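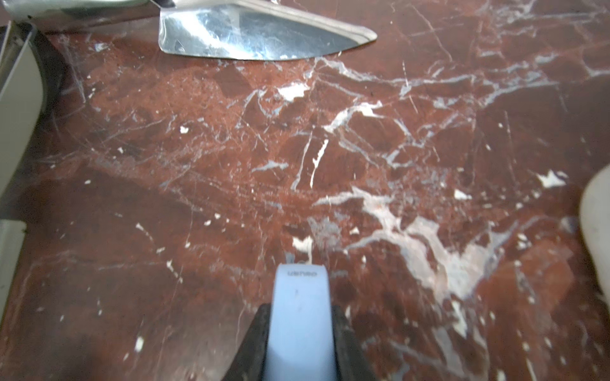

Irureck Conservatoire, Keyboard Workshop
Oct 7, 2018

Dodier upright, practice room 38. Pitch at A4 measured 396 on arrival, so well flat across the whole compass. Marianna Ostrowski wants it at 440 before the Mohammadi recital classes. Not doing that in one pass. Raised the treble and tenor first, left the bass strings for the second visit.

Pin torque is uneven. Most of the tenor holds. Two pins in the low tenor slip back within minutes of setting; marked with chalk, next size up to be fitted. No cracks found in the pin block from the front, but I haven't had the plate off.

Action: hammers grooved, worst in the fifth octave. Light filing only, there isn't much felt left. Let-off reset on the naturals, sharps still to do. Key dip uneven at the top end, punchings ordered from Maretti.

Humidity in the room read 70 per cent at nine and again after lunch. The hygrometer in 403 gave a lower figure, so one of them may be out. Swap them over and compare before anyone adjusts the heating.

The damper felts on this piano were last changed in April. Two of them buzz on release. Tried easing the wires, slight improvement on one, none on the other.

Still to do: sharps let-off, slipping pins, bass pitch raise, then a fine tuning once it has settled.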